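Kitchen tips for anyone teaching a planner to tidy up

If you write the planning software for a kitchen helper, you'll spend more evenings thinking about crockery than you ever expected, and I mean that fondly! My best tip is to sort by shape before you sort by owner or pattern. Plates in one group, bowls in another, and let the planner finish one group before it starts the next.

Checkered tablecloths deserve a word too. Our depth code used to see a little step at every square, so now we fit one flat plane to the whole countertop first and look for dishes afterward — much calmer. Leave the part that hangs over the front out of that fit, folds and all.
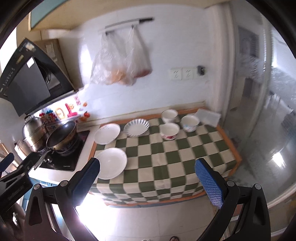
Joaquín Villalba taught me to save the failed plans along with the good ones, and I've kept 418 of them in a folder named Pruvunia (don't ask). When I change the grasp scoring I replay 20 of those before supper, and the rest can run overnight. And do give bowls a wider safety margin than plates, especially when they stand close together near a wall.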